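Open day at the Trirville workshop, 21 May 2021 — who went?

Forum: Automation and home robotics > Events and visits

pelham_lathe wrote:
I went over for the morning session. Entry was free but you had to book, and they let people in 15 at a time. Most of it was data collection work: people using hand-held grippers on ordinary furniture, so that an arm can be trained on the recordings later. Ayane Tsuchiya did the talk and then took questions at the stations.

The furniture station was the one I stayed at longest. There was a wooden cabinet with two doors set up between black curtains, and the operator went at the doors with the gripper, over and over. Tsuchiya said they want 300 recordings of a piece before they move on to the next.
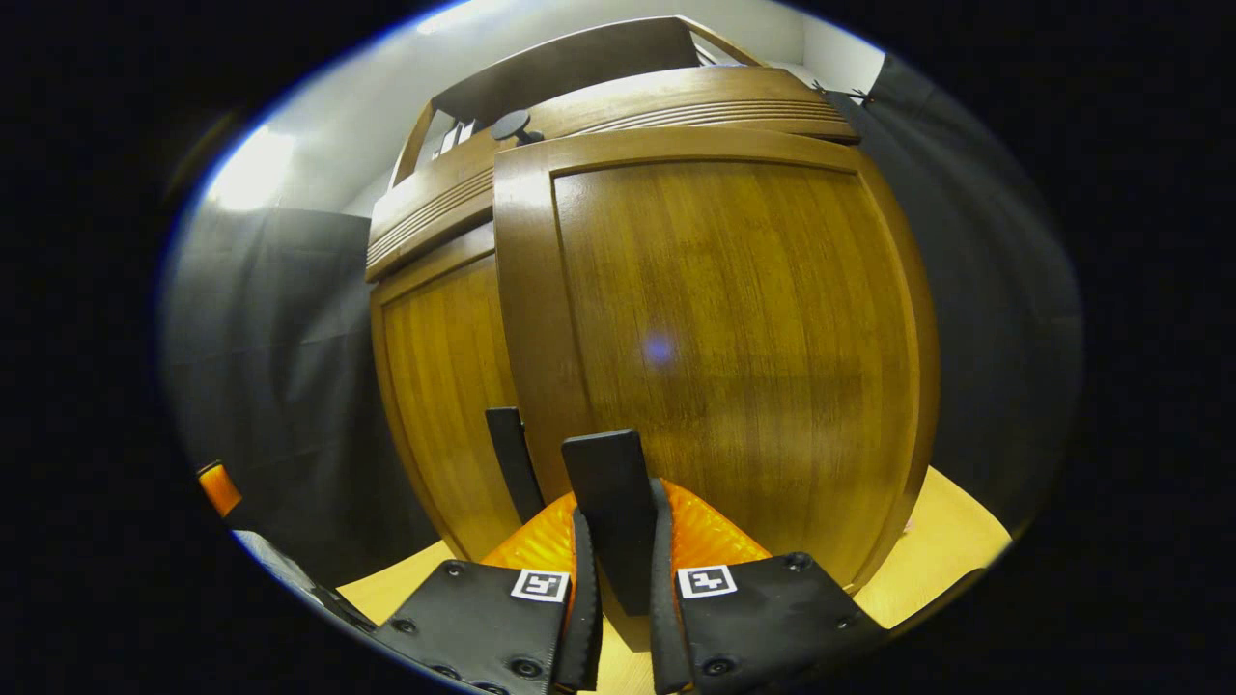 She was quite open about what goes wrong. Old doors stick, and people pull harder without noticing, so the recordings from the end of a shift don't match the ones from the start. They now swap operators every 30 minutes. I asked if the markers on the fingers needed recalibrating between shifts and she said only if the gripper has been dropped.

Parking was poor. Use the Kikby road side if they run it again.

mossgate wrote:
Thanks for writing it up. Did they show an arm doing any of it, or was it all by hand?

pelham_lathe wrote:
One arm, in the afternoon, and I'd left by then. Maybe someone else saw it.

Ishida_fan_67 wrote:
I stayed for it. It opened a drawer fine and had two tries at a door. I thought the talk was good but the demonstration was thin for a three-hour drive. The January one at Nistus had more going on.

tobyr wrote:
Disagree with that. Nistus was a sales event with a nice lunch. At Trirville you could stand next to the people doing the work and ask them things. I had a go with the gripper myself and it's harder than it looks — you keep wanting to twist your wrist the way you would with your own hand.

Ishida_fan_67 wrote:
I asked plenty of questions at Nistus and got answers. But fair enough on the lunch.

mossgate wrote:
Were the fingertips soft or hard? I'm building something similar and mine slip on varnished wood.

tobyr wrote:
Some give in them. I didn't try them on varnish, so I can't help with the slipping. Email the workshop, they said they'd answer.

pelham_lathe wrote:
The address is on the booking page. I've asked for the slides too and will post them if they come.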